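Workshop notebook, Lighthouse scene, Rikport boat ride
05/07/2018

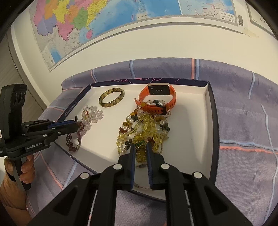

Box with jewelry and a watch in it, big map on the wall behind.

The lamp turns! Full rotation, no stutter, and it ran through the whole lunch break without me touching it. I'm writing this up before I forget what I changed, so forgive the order.

Where we were: the old lamp head stalled every time it passed the seam in the bearing ring. You could hear it from the boat channel, a little cough and then a jerk as the motor caught up. The Plostilbridge people noticed it on their visit and were very nice about it, but a lighthouse that hiccups is no good when the boats sit in front of it for 20 seconds at the slow section.

Changes today:

Swapped the ring for the one from Benítez. Same bolt pattern, thank goodness, but the inner lip is taller and rubbed on the cable guide. Filed the guide down and took the burr off with a scrap of emery. If you pull this apart later, the filed side faces the stairs.

Put the Hirnano controller back to its default ramp. I had it starting much too hard. With the soft ramp the lens glides off from a standstill and it looks like a real heavy thing made of glass, even though it weighs less than my tool bag. Love this. Maite Peñalver came over to see it and stayed through eleven rotations (she says twelve).

Moved the home sensor to the back of the tower. It used to face the channel and I'm fairly sure it was picking up reflections off the water. I haven't proved that, but the false homes have stopped. Out of 200 starts on the bench cycle, every one found home. Yesterday's run lost home four times before I gave up and went to find coffee.

Cycle counter read 3155 when I shut down. I didn't reset it after the ring swap, so whoever reads it next, that number includes the bad ring.

Fog: still fighting it. The fog comes out lovely for the first few boats and then it starts pooling behind the rock wall and rolling into the next scene, where it turns the sunset village into a sunset cloud. We tried closing the left louver halfway. Better! Then we tried closing it all the way, and the fog went straight up the tower and came out through the lamp room windows. Wrong, but so beautiful that we both just stood there. Maite wants to keep it for the storm version in October. I said yes on the spot, but we need to check what the moisture does to the lens bearing before anyone promises it to the park.

For regular days: left louver half closed, small fan on low, fog in short puffs timed to the boat sensor. Puff length is still a guess. I've got it on two seconds and I suspect one and a half is plenty.

Sound: the new foghorn file is in. It's deeper than the old one and you feel it in the handrail at the loading dock, so the level needs to come down a bit on that side. The gulls are too loud in the right speaker. Or maybe the right speaker is just closer to my bench. Need to listen from an actual boat seat, at ride height, with my ears where a kid's ears would be.

One thing I tried that did not work: syncing the foghorn to the beam so it blows exactly when the light sweeps across the boat. On paper it was great. Sitting in the mock-up seat it felt like being told off. Letting them drift against each other is much nicer, and every boat gets a slightly different show. Some will get horn and beam together by luck, and those riders will think we planned it for them. I'm leaving it drifting.

Paint: second coat on the tower stripes is dry. Under the amber work lights the red looked brown and I had a bad minute, then we switched over to show lighting and it popped right out. Please judge no colors on this job under work light. I wrote that in the front of the book too, underlined.

Endurance test starts tonight. Target is 1000 lamp cycles with the fog running, then open up the housing and look at the ring. If there's any shine on the inner lip, it's still rubbing and the guide needs another pass with the file. Torque on the ring bolts was checked by me and then by Maite with the other wrench, and we agree, which doesn't always happen with those two wrenches.

Still to do:
Second drip tray under the fog outlet (the first one fills up before the end of a shift)
Label the sensor cable at both ends, it looks just like the speaker cable
Ask Benítez for one spare ring, same lip height
Tighten the lamp room door, it buzzes when the horn sounds
Ride test in a real boat with sandbags, front row and back row
Short video of the rotation for Plostilbridge, lights down, no work lamp in the shot

Added later: went back in to turn off the compressor and watched the beam go around the dark shop for a while. It crosses the ceiling, slides down the roll-up door and comes back over the benches. There's a tiny flicker when it passes the vent side, could be the lens clip. Will look in the morning with the housing open.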